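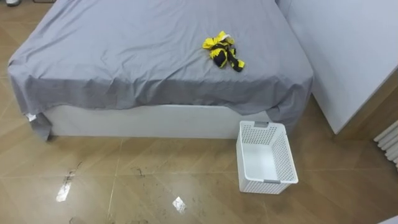 *Bedroom task, start position: garment on the bed, basket on the floor by the corner.*

**Subject:** Re: [practice-list] Start state rules for the tidying tasks, draft 6
**From:** Hilkka Rautiainen
**Date:** 18 March 2025

All,

Quick one between calls, sorry for the state of it. Replying to Jerome inline, then my own points at the bottom.

> **Jerome Fajardo wrote:**
>
> I've read draft 6 twice and I still can't tell what counts as a valid start for the clothing-into-basket task. Section 3 says "the garment rests on a made bed". Made how? At Brikoston we had two people reject the same episode for opposite reasons, one said the sheet was too creased, the other said it was too smooth to be a real bedroom.

Fair. "Made" goes. Proposed wording: *the mattress is covered and the garment is the only loose item on it.* Creases fine. Hem hanging uneven over the base, also fine. Look at the picture – grey sheet, wrinkled all over, one corner nearly down on the tiles. I'd pass that every time.

> Also the basket. Do we require it empty? Do we require a distance from the bed? Oltier puts theirs at 65 cm from the bed, measured with a tape, which seems mad to me but at least it's a rule.

Empty at start, yes, and the inside checked by a person before recording. Not from the video. Distance – no fixed figure. Basket has to be fully on the floor, upright, opening clear. Touching or nearly touching the bedding is allowed but gets logged as "near contact", becuase a pull on the sheet can shift the basket and then we argue over who moved it.

> Last thing, floors. Section 5 says "clean, non-reflective". None of our sites has that.

None of mine either. Isauro Ochoa wrote that bit for the Huerta lab, where they have matting down. Glossy tiles with the ceiling light bouncing off them are what people have at home. Suggest we strike "non-reflective" completely and change "clean" to "free of loose objects in the working area". Scuffs and marks stay. Please nobody mop between episodes 1 and 100 of a set, either mop before the set or leave it. Sarahí lost most of an afternoon in August to that and had to split the set in two.

My own points:

- Garment should be dropped, not arranged. Hold at chest height, let go, leave it. If straps or sleeves trail out of the pile, leave them trailing.
- Note garment colours against the sheet. Yellow and black on grey is an easy one to find. We need dark on dark as well and I don't think draft 6 asks for it anywhere.
- Care labels on bedding: leave on. Someone at Tallow was cutting them off.
- Anything fixed (radiator, panels, cabinet sides) goes on the room sheet once, not per episode. Of the 2,067 episode notes I have here a silly number just repeat the furniture.
- Stop rule. If the sheet comes off the mattress with the garment, end the episode and mark it failed. Don't straighten it and carry on. Draft 6 is silent on this and it's the one I care about most.
- Person on the stop button stays in the room and has a clear line to the bed. Not from the doorway with a laptop.

Not settled: whether a person's foot or kit at the edge of view makes the start invalid. I say no so long as it's outside the reach area. Isauro Xolalpa says yes, always. Would like other opinons before I write anything.

Can someone with edit rights put the section 3 and 5 changes in? I'm locked out of the document again. Comments to the list please, and not to me on the side, I lose them.

Hilkka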